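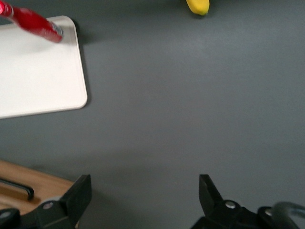 Commemoration and Public Assembly in Graden: Student Project Report

Submitted by Pauline Hollis
Supervisor: Ragnheiður Thoroddsen
Friday, September 18, 2026

1. Background

The provincial government of Graden was suspended for 3 days during the attempted seizure of power by officers of the Catterall garrison. The anniversary is now a public holiday. This report considers how the holiday is presented by the authorities and how it is covered in the two daily newspapers of the capital, the Jitine and the Hornora.

2. Sources

The project used 267 newspaper articles published in the week before and the week after each anniversary. Speeches were read in the official transcript. Articles that only listed road closures or changes to bus service were left out. No interviews were conducted, as approval for them was not received before the end of term.

3. Findings

The Jitine gave most of its front-page space to the governor's address and to the wreath-laying at the Catterall gate. Its reports described the crowd as united and seldom mentioned opposition parties, although two of them held their own gatherings across the river.

The Hornora covered both events. It also reported on the 2,456 public employees dismissed under the emergency decree and on the slow progress of their appeals. Its estimate of attendance at the main rally was around 1,000, a figure the governor's office disputed.

The language of the official speeches became harsher over time. Early addresses thanked residents and the courts. Later ones spoke mainly of punishment, and the courts were mentioned only when a sentence was considered too light.

4. Limits of the Study

Local radio was not examined. Several issues of the Hornora are missing from the library's collection, and its coverage of the second anniversary is therefore incomplete.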